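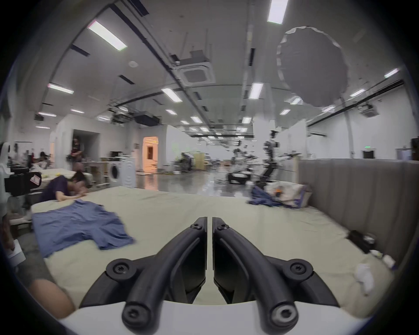 Davina Cruickshank, forum moderator
February 9, 2020

Went to the Astard open day and said I would write it up for the people who couldn't make the trip. The part most of you asked about was laundry, so I'll start there. They have a long hall with household furniture at the near end, and the shirt work is done on a full-size bed with a beige sheet on it. The shirt was a blue short-sleeved one, laid out flat with the wrinkles left in. A two-finger hand-held gripper is used to record how a person does the fold, and the recordings go into training. There are robots with arms further down the hall.

We got a talk first, then 2 hours on the floor. Ailsa Swanson from Astard did the talk. She said the folding set stands at 3000 recordings and that 500 of those are short-sleeved shirts. Questions welcome, I took notes.

kerr_bench
Thanks for doing this. Did you see a robot fold anything by itself, start to finish?

Davina Cruickshank
Yes, a towel. It did it twice while I was there and got the second one square. No shirt. Swanson said shirts run by themselves on some days and she didn't want to promise it for visitors.

oldrelay
So the open day was people folding laundry with a tool in their hand. I don't see what there is to get excited about. When I visited Bukham in November they had a machine on a line doing real parts all day, and you could stand there and time it.

Davina Cruickshank
Different kind of place. Bukham sells that machine. Astard was showing how they teach one.

mattie_p
I was in the afternoon group and I agree with oldrelay up to a point. The talk was good but the schedule said "live robot demonstration" and we got the towel and a lot of standing. My son liked it more than I did. He got to try the gripper and couldn't pick up a sleeve by one layer. It kept taking both.

kerr_bench
That's the hard part with cloth. Two fingers, no feel in the tips. Do those fingers close all the way?

Davina Cruickshank
Nearly, you can see the gap at the tips. I didn't ask if that was the full travel. They are thick curved fingers, black, held on with socket-head screws, so I assume they can be swapped.

oldrelay
Thick fingers for a shirt hem. That would be the first thing I changed.

cakatwood_dan
We run thinner ones at Cakatwood and they bend. You fix one problem and get another. I would keep the thick ones and put a softer pad on the inside.

mattie_p
Is anyone going to mention the price? The kit on the handout was 2000 and that didn't include the software.

Davina Cruickshank
Right, I left that out. 2000 for the hand-held unit only. Swanson said a club could borrow one for a month if it sends the recordings back – I have the form and can forward it.

kerr_bench
Please do. I'd try it on socks before shirts.

oldrelay
Send it to me too. I still think they should have shown more.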